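Colours in the breakfast kitchen

November 6, 2023

When I moved to Brennan, I started to help in the kitchen of a small guest house. The owner, Osvaldo Russo, serves breakfast to 17 guests on a full morning, and he has very strong opinions about colour. At first I did not understand him. For me a plate was a plate.

He learned this from his aunt in Cernton, who painted her dining room three times in one March until the porridge looked right. I laughed at the story, but then I tried it in my own flat. I ate the same soup from a dark grey bowl and from a cream one, and the soup in the grey bowl looked like a punishment.

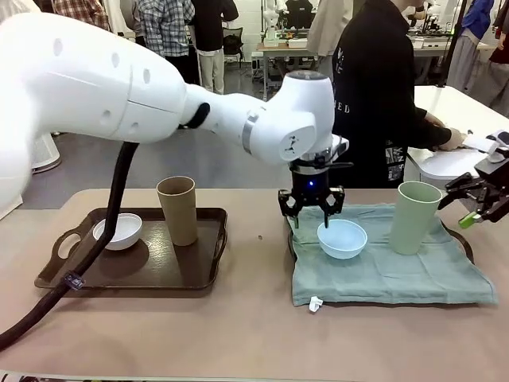
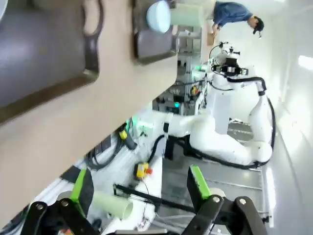

My favourite colours for the morning are the quiet ones, because I wake up slowly and I do not want to be shouted at by a red mug. It took me a long time to learn that quiet colours need something dark near them, or they disappear. A pale blue bowl looks best to me when there is a dark brown tray close by, and the same is true for light green. On a white tablecloth both of them look only tired.

My friend Elisa Serra does not agree. She bought 31 yellow plates at the market and says they make her cheerful even in the rain. I must write about her plates another time, with her permission.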